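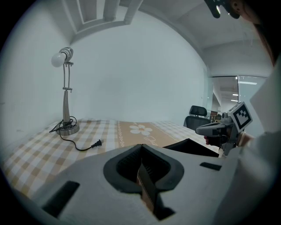

Desk lamp

A desk lamp, also called a table lamp for work or a reading lamp, is a small lamp which stands on a table and gives light to a limited area. It is used for reading, writing, sewing, drawing and repair of small things. It differs from the decorative table lamp in that its light can be directed by the user, usually by moving the arm or turning the head.

Parts

The base keeps the lamp from falling. In most models it is round and heavier than the rest of the lamp together. A cast iron plate is often hidden under a cover of thinner metal. Lamps with a very long arm are sometimes fixed to the edge of the table with a clamp, and these have no base.

The stem rises from the base and carries the arm. In simple lamps the stem and the arm are one piece. In lamps of the parallel type, the arm consists of two thin rods held between a lower and an upper bracket. When the arm is bent down, the rods move together and the head keeps its angle. The brackets are closed with screws, which should be tightened from time to time.

The head holds the socket and the bulb. It can have a shade, but many modern lamps leave a frosted bulb open. Frosted glass spreads the light and makes it softer for the eyes. In some heads the metal is made with rings or ribs, which help the heat to go away.

The cord leaves the lamp near the bottom. Its usual color is black or white. Where the cord enters the plug there may be a short ribbed collar, the strain relief, which protects the wire from breaking at this point.

Placement

A lamp for writing is placed on the side opposite to the writing hand, so that the shadow of the hand does not fall on the paper. For a right-handed person this means the left side. On a small table a back corner is preferred, as the front stays free for work or for a box with tools. The bulb should be lower than the eyes or turned away from them. 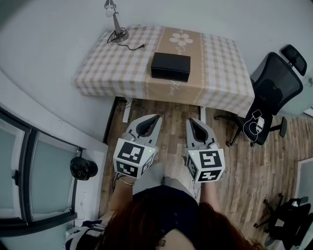

Use on a tablecloth

In many homes the desk lamp stands on a dining table which is covered with a cloth. Checked cotton, called gingham, is common, and also cloths with a printed band and flowers. A cloth is good protection against scratches from a metal base. It has also a disadvantage: if somebody pulls the cloth, the lamp moves with it. Genowefa Wilczyńska, in her household guide "The Lit Table" (Lis), recommends a piece of felt under the base and a cloth which does not reach the floor.

A cord that is not in use can be looped loosely around the base. Tight winding is not recommended. The lamp must be unplugged before the bulb is changed or the metal is cleaned. 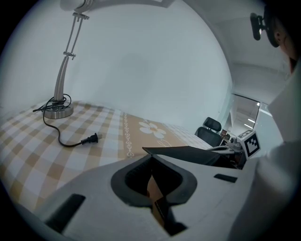 Silver desk lamp on a checked tablecloth, with the cord looped at the base and the plug lying free.

Light

The color of light is given in kelvins. A bulb of 3000 K gives a warm light and is chosen for evening reading. A bulb of 4000 K is more neutral and is often preferred for drawing and sewing.

Collections

The Lamp Room in Brikcombe keeps 859 desk lamps, nearly all with their first cord. The collection was started by Mieczysław Nowakowski, a repairer of radios, and the catalog was written by Elfriede Kasten. It is open on Thursday afternoons. A smaller collection in Flundcombe shows only clamp lamps.

See also

Floor lamp
Light bulb
Table linen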